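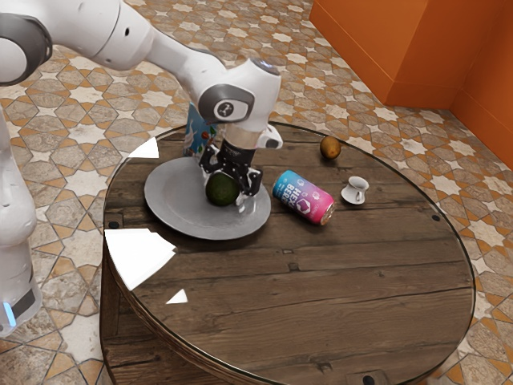

The avocado pick in our simulated café, gray plate and all.

Hello again from the gripper bench, which this season is mostly a bench inside a computer. Divya Kartha and I have been comparing two controllers for the lab's white arm, and before we let either one loose on real groceries we wanted a good long run in simulation, with the orange wall and those lovely star-patterned tiles that Sveva Negri built for us in January (she is very proud of the tiles, and so she should be!).

The two contenders are Osteo, which we've used for ages, and Privier, which Fulvio Parisi has been nudging us to try. Each got 60 attempts at lifting the avocado from the plate, using the same black two-finger gripper and the same closing force. Osteo dropped eight of them. Privier dropped fewer, but it took its sweet time coming down, and Divya went off and made a pot of tea during one batch and was back before it finished.

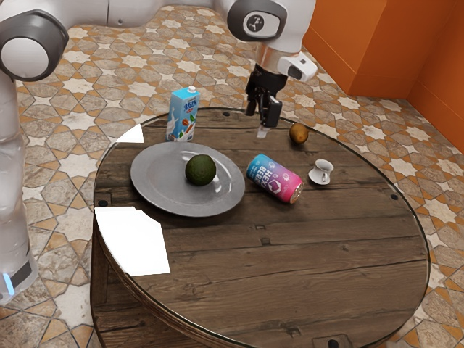
What we hadn't thought much about was the approach. With a carton standing behind the plate and a can lying beside it, there's less room for the wrist than you'd expect, and Osteo likes to swing in wide. We've now set both controllers to stop above the table first and then move across to the fruit — a small change, and my favourite so far. The kiwi is next, and after that the espresso cup, which I'm a bit nervous about even though it can't break.

If you'd like to try the setup on your own machine, Sabina Karunaratne has the files and is very patient with beginners. We'd love to see what colour of wall you choose.

Comments

Ettore Bianchini: Did you try softer fingertips? We got a far better hold on round fruit that way.

Divya Kartha: Not yet, Ettore, but they're on the list. Please send me your settings!

Fulvio Parisi: Slow is fine by me. Give Privier the cup.

This site uses cookies to remember your reading preferences. Accept | Manage

Contact the editors | © 2019 Menance Robotics Newsletter | Back to top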